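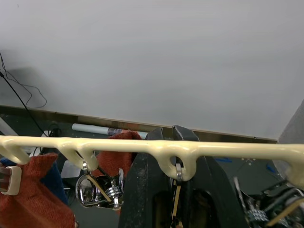

Hooks, Racks and Other Promises: A Hallway Gallery

Every January the home magazines decide that your hallway is a mess because you own the wrong hooks. I own plenty of hooks. The hallway is still a mess. So last winter I asked the people on my floor at Ndlovu Court to let me look at what they hang things on, and what hangs there after the good intentions wear off. Captions are mine. Complaints can go under my door.

THE CREAM PLASTIC RACK
Long, glossy, rounded everywhere, with the hooks molded along the underside of the bar. Sold to me as a coat rack. I have my doubts about any coat rack that fills up with clips and rings before it sees a coat.

Same rack, the small stuff. A silver metal clip on one hook, with a narrow brass-colored strap under it. I'm told small things on hooks are "easy to find." They're easy to find if you remember which hook, and if I could do that I wouldn't need a rack.

The shiny cluster. Silver ring over the plastic, chrome hardware below it, a coiled part like a spring. Very handsome. Hang anything with that many loops next to a strap and see how long they stay separate.

About the tilt. One end of mine sits lower than the other, and I have heard two theories, the wall and me. I did use a level. I'm no longer sure I believe the level.

THE OVER-THE-DOOR KIND
Neelam Malhotra's bathroom door, with the Zomside rack. The box says it fits any door. It fits this one if you don't mind the door not closing.

Same door from inside. Felt pads, which Neelam added herself after a week of clanking. A thing that needs felt pads should come with felt pads.

Neelam's robe. She would like it known that the rack has never dropped it. I'd like it known that a robe weighs nothing.

STICK-ON HOOKS
Kiran Saxena's kitchen wall, before the oven mitts went up. He followed the instructions, cleaned the tile, waited the full hour and pressed hard for the count they give you.

Kiran's kitchen wall, 6 days later. I have no further comment on stick-on hooks except that he bought more of them.

The replacements. A different brand, a bigger pad, a bolder claim on the package. The mitts are holding so far. He sends me updates, which I did not request.

THE EXPENSIVE ONE
Poonam Thakur's Arnska rail, in the entry. It cost $200, a figure she volunteered without being asked and then seemed to regret. Good screws, I'll give it that. You are paying a lot for the screws.

The rail with bags on it. Poonam says the spacing was "designed around how people really live." People must really live with thinner bags than mine.

A detail of the end cap, because she insisted. It's an end cap.

THE FREE ONE
Mamta Jaiswal's row of nails, put in by whoever lived there before her. It holds keys, a dog leash, an umbrella, a tote full of other totes and the good scissors. I have tried to find something wrong with it. You could catch a sleeve, I suppose.

The same nails from lower down. One is bent. Mamta hangs the leash on that one and says the bend keeps it from sliding off. She may be making the best of a bent nail.

THE LABELED SYSTEM
Begoñe Figueroa's closet, with tags over the hooks: KEYS, LEASH, MAIL, GUEST. The Flekent label maker came out in the fall and has hardly been put away since.

The GUEST hook, holding Begoñe's own raincoat. She says a guest would be welcome to move it.

The MAIL hook. You can't hang mail on a hook. I said so at the time. There is now a bag on the hook, and the mail is on the chair.

BACK AT MY PLACE
The old pegboard in the laundry corner, which I was told would change my life. It has 7 pegs left. The rest are in a drawer, or behind the washer, or went out with the vacuum dust.

A doorknob. I include it for completeness. It's holding a jacket, a hat and a grocery bag, it came with the apartment, and it has never asked me to wait an hour before use.

If you live on the floor and want your hooks added, let me know, but please don't tidy first. I can tell. Somebody on the second floor has already offered me a look at a magnetic strip that "holds everything." I'll bring something that isn't magnetic.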